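Two Nights at Nernbridge: Touring a Honeymoon Resort With My Brother-in-Law 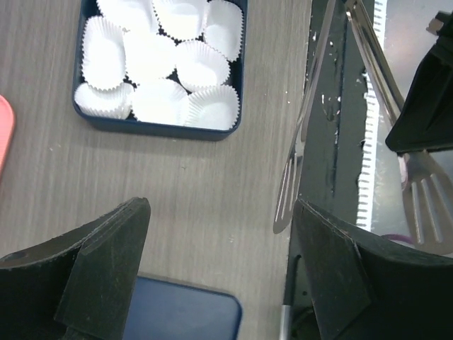

Paper cupcake liners in a navy tray.

By Fiachra Ní Bhriain
February
6 min read

The invitation said "bring your partner", and mine had a root canal. So it was that I arrived at the open weekend of the Nernbridge Lake Lodge, a property devoted entirely to couples, in the company of her brother Kevin Coughlan, who is 55 and sells guttering.

Nernbridge sits at the wrong end of Lake Greren, a long drive from the airport on a road that was being resurfaced in both directions. The lodge opened its doors to travel writers, wedding planners and a handful of people who had won something on the radio. Our shuttle held all three kinds. The radio people were having the best time by a wide margin and had brought their own wine.

Check-in is done sitting down, on a loveseat. There are no other seats. The manager, Myroslav Prokopenko, knelt on a cushion in front of us with a tablet and asked how we'd met. "At his sister's barbecue," I said, and he typed that in without blinking. I've stayed in hotels with ten times the staff and half the composure.

The tour proper started at four o'clock with the suites. Every one of them is named after a famous pair of lovers, most of whom came to a bad end, and the lodge doesn't seem to have read past the first act. Ours had a round bed, a bath at the foot of the bed, and a glass wall between the bath and the toilet. Kevin looked at the glass for a while and asked if there was a washroom in the lobby. There was. We both got to know it well.

To be fair to the place, the bones are good. The building was a fishing lodge under the Hennessy family and they've kept the old cedar ceilings and the stone fireplace, which draws properly and doesn't smell of gas. The mattress was superb, or the half of it I got was. (Kevin took the window seat on the second night and swears he preferred it.) Housekeeping folded our towels into swans both days, beak to beak, and on the second day gave one of them Kevin's reading glasses.

After the suites came the spa, down a covered walkway that Kevin pronounced under-drained. The signature treatment is called the Sturkitz and involves hot flannels, a birch broom and being told to breathe through your partner's breath. We were offered a shortened version. We declined a shortened version. I did try the outdoor pool, where the water is kept at bath heat and you can float with your ears under and look at the mountains turning colour. I stayed in until my fingers gave out. Given the choice I'd go back for that alone, out of season, with a book.

Dinner is tables for two, all facing the lake, so that you sit side by side like people on a bus. Trout, very good. A beet thing, less so. The wine list runs to 747 bottles, and the sommelier assumed I'd want a look at all of them. Dessert arrives with one spoon. I asked for a second and it came wrapped in a napkin, discreetly, as though I'd ordered cigarettes.

The part I'd been dreading was the sunrise paddle, and naturally it was the best thing we did. Our guide, Lorna Yule, put us in a canoe, took one look at our steering and stayed close. The lake was flat and grey, there was mist on it, and a loon was going somewhere off to the left. Kevin didn't mention gutters for nearly an hour. Lorna grew up across the water and told us the lodge dock used to be where kids got the school boat. She also told us where to get a decent breakfast in the village, which her employers might prefer I left out: the bakery behind the gas station, cash only, go before nine.

What does all this cost? Prokopenko wouldn't give me the summer rates, which tells you plenty about the summer rates. The shoulder-season package covers two nights, breakfasts, the pool and the canoe, with dinner extra and the birch broom extra again. Book a room on the lake side or don't bother. The hill side looks at the laundry. Bring proper shoes for the walkway, and pack a robe you don't mind meeting strangers in, as theirs are cut short.

We left after lunch on the same shuttle. Staff lined up to wave, and we were handed a card with a heart on it, congratulating us both. Kevin has put it on his fridge.

Comments

Cillian Geraghty
We did our anniversary here last fall and had the hill side. Can confirm laundry. Is the fireplace lounge open to non-guests yet, or do you still have to buy dinner?

marg_on_the_move
The glass toilet wall! We hung a beach towel over ours. Trout was lovely though.

Fiachra Ní Bhriain
Cillian, still dinner only when I asked. The bar has the same view if you can get the end stool.

downspout_dave
Kevin's right about that walkway. It needs a bigger outlet at the spa end.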